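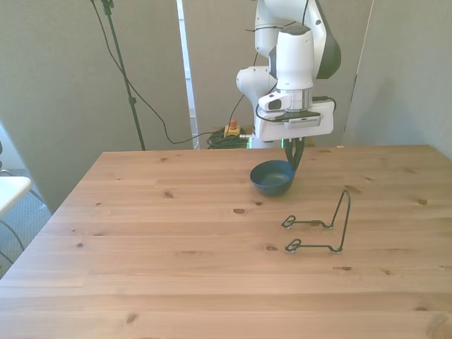 Clodagh Mac Mathúna

Abbildung 1: Arbeitstisch der Station mit Schale und Drahtständer, der Greifer am rechten Schalenrand.

4.2 Verschiebung der Tätigkeiten am Mustertisch

Vor der Umstellung wurden Schalen und Ständer bei Nägeli von Hand zusammengestellt. Eine Person nahm die Schale, setzte sie in den Ständer, prüfte den Sitz und stellte das fertige Muster weiter. Die Beschäftigten zählten diese Arbeit zu den leichten Aufgaben im Haus und tauschten sie untereinander, wenn jemand vom Heben am Nachmittag genug hatte. In den Arbeitsplänen taucht sie kaum auf. Erst mit der Einführung des Roboterarms wurde sie als eigener Arbeitsplatz geführt, mit Kennziffer, Zeitvorgabe und einer benannten Aufsicht.

Im Beobachtungszeitraum wurden 3850 Setzvorgänge protokolliert. Bei 866 davon griff die Aufsicht ein. Als Eingriff gilt jede Handlung, mit der ein laufender Vorgang angehalten, korrigiert oder von Hand zu Ende geführt wurde. Die meisten Eingriffe waren kurz: Der Ständer wurde ein Stück gedreht oder die Schale neu hingelegt. Im Protokoll erscheinen sie als Störung, in den Gesprächen dagegen als normaler Teil der Arbeit. Martti Aaltonen, der die Station in der Frühschicht betreute, sprach durchgehend vom »Nachlegen« und benutzte das Wort Störung nur, wenn der Arm tatsächlich stand.
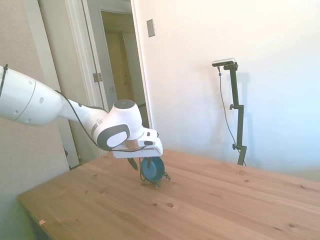 Der Unterschied in der Benennung hat Folgen für die Bewertung. Das Nachlegen verlangt, dass man den Vorgang von Anfang an verfolgt, denn ob eine Schale schief im Ständer landen wird, lässt sich oft schon beim Zugreifen erkennen. Aaltonen achtete vor allem darauf, an welcher Stelle die Finger den Rand fassten. Diese Aufmerksamkeit ist nirgends als Leistung erfasst. In der Zeitvorgabe, die der Integrator Skiteck vorgeschlagen hatte, war die Aufsicht als Nebentätigkeit angesetzt, die sich mit dem Etikettieren verbinden lasse. Nach zwei Wochen wurde das Etikettieren wieder getrennt vergeben.

Érica Macedo, vorher in der Verpackung, beschrieb die neue Aufgabe als körperlich leichter und zugleich ermüdender. Sie vermisste vor allem den eigenen Takt: »Früher habe ich drei schnell gemacht und dann kurz geredet. Jetzt warte ich, bis er fertig ist, und darf nicht weggehen.« Ähnliche Aussagen finden sich bei den übrigen Befragten. Fergal Dunne dagegen bewertete den Wechsel günstig. Er hatte nach einer Verletzung am Handgelenk lange nur eingeschränkt arbeiten können und übernahm an der Station erstmals wieder volle Schichten.

Strittig war der Platz des Notaus. Der gelbe Kasten mit dem roten Taster steht auf dem Boden hinter dem Tisch, neben den Kabeln. Wer vorn arbeitet, muss um den Tisch herumgehen oder sich weit hinüberbeugen. Die Beschäftigten brachten den Punkt in der Einweisung im Mai vor und wünschten sich einen zweiten Taster an der vorderen Tischkante. Die Betriebsleitung sagte eine Prüfung zu – ein Ergebnis lag bis zum Ende der Erhebung nicht vor.

Start Ausgaben Beiträge Autoren Suche Kontakt 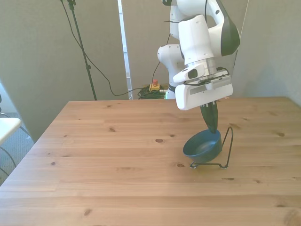 Auch die Zuständigkeit für Änderungen am Ablauf blieb offen. Kleine Anpassungen, etwa einen anderen Ausgangspunkt für den Ständer, probierten die Beschäftigten selbst aus und hielten sie in einem Heft fest. Es umfasste zuletzt fast 200 Einträge, viele davon mit Skizze. Skiteck erhielt davon nur, was Diarmuid Mac Suibhne als Schichtleiter weitergab, und er wählte nach eigener Angabe aus, was sich in einem Satz erklären ließ. Ein Teil des Wissens über die Station lag damit bei Personen, deren Stellenbeschreibung dieses Wissen nicht vorsah.

Für die Eingruppierung wurde das Heft bisher nicht herangezogen. Die Aufsicht wird vergütet wie die frühere Handarbeit am Mustertisch. Die Gespräche darüber waren bei Abschluss der Erhebung noch nicht beendet; der Vergleich mit dem Standort Purbridge folgt in Abschnitt 4.3.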